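Open day at Fustus: cutting room, plate room and a short set by Uyên Quách
28/11/2019

Fustus opened its building to visitors for the first time since the cutting room was finished in August. The company records, mixes and cuts lacquers on one site, and the open day followed that order: live room, control room, plate room, lathe. Groups were kept small and each stop took around 20 minutes. I went mainly for the lathe.

The live room is rectangular with a sloped ceiling. The low end has a curtain on a ceiling track that closes off a third of the floor. With it open, a hand clap leaves a short, even tail with no flutter that I could hear. With it closed, the room is dry enough for spoken voice. The piano stays at the high end with the lid facing the long wall, and the engineers asked us not to move it.

The control room has a Cloltia desk, an older split design with the monitor section on the right. It was bought used and rebuilt over one winter. The line amps were recapped, the master section was rewired, and two channels are still out of service. Faders are original. The studio runs the desk at fixed gain and rides levels before it, a working method I have not seen often. The engineer on duty played a dry vocal through the desk and then straight from the converter at matched level. The difference was small: a little less detail above the voice, slightly thicker consonants. I would not want to pick between them blind.

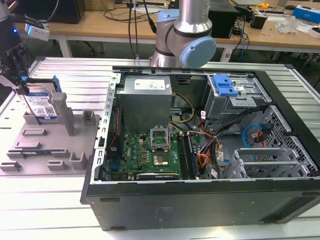

Desktop tower on its side, panel off, power supply at the top.

Next came the plate room, a concrete store under the stairs. The plate reverb was built by Bùi, a one-person shop that makes a few units a year. It is a steel sheet hung from a tube frame at the corners, with one driver and two pickups. Decay is set by a damper moved by a hand wheel, and a cable runs the control up to the desk. We heard it on snare, then on nylon string guitar. At the longest setting there was a ring near 434 Hz, which the engineer identified before anyone asked. It goes away once the damper is brought in slightly. They could retension the sheet to shift it, but the clips take most of a day to set, and the long setting is hardly used.

The cutting room is the smallest space on the tour and the only one with its own floor slab. The lathe sits on a granite block on top of that slab. Cutting a side was demonstrated twice, first with a test tone and then with a folk song at 33. Groove pitch is controlled from a preview signal taken ahead of the cutting signal, so the spacing opens before a loud passage arrives. The operator showed us this under the microscope, where the lands between grooves widened ahead of the chorus. Bass below a set frequency is summed to mono. Sibilance is handled by a limiter placed last in the chain, and it was barely working on this song. A full side takes as long as the music plus setup, and a dust mark in the wrong place means starting again with a fresh lacquer.

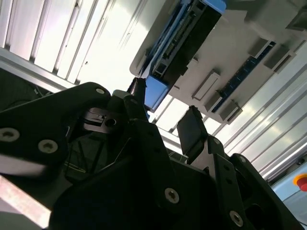
Maintenance of the lathe took up most of the questions. Heat at the cutter head, suction for the swarf and wear on the stylus are all logged per side. The suction line is cleaned every morning. One visitor asked about fasteners, as the carriage comes apart for service and slotted heads get chewed up quickly. I would go with star-shaped sockets, countersunk, like the pale gray ones in the black plates in the photo. The bit seats fully and the head stays below the surface, so a cable or sleeve has nothing to catch on. The operator has changed only part of the carriage over and is leaving the rest until the next service.

A shelf outside the cutting room held transfers the studio has done for a regional archive. Some are from 78 rpm discs, played with a choice of stylus sizes and recorded flat, with equalization applied afterward. The archive job runs to 900 sides and is a little over half done.
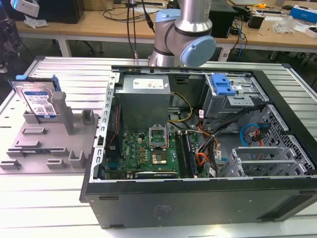
Dell motherboard with the CPU retention frame lifted.

The day closed in the live room with Uyên Quách playing four songs from Ollimum, her second album, which was recorded and cut here. She used one guitar, one vocal microphone and no foldback. The curtain was half closed. Her lower register is quiet and sits close to the body of the guitar, and from the back row the two blended more than they do on the record. The third song, in an open tuning, came across best. She retuned between numbers and did not talk much.

The first pressing of Ollimum is 2000 copies. Test pressings were on the table by the door and could be played on request. I listened to side B on the studio turntable. Surface noise was low, and the inner track held up well for its length, with slight dulling on the last chorus.

Practical notes. Street parking is limited and the yard is for deliveries. The cutting room is down a narrow stair with no lift. Ear protection was offered for the test tone and I would take it. Fustus plans to repeat the open day next year and will accept bookings by email.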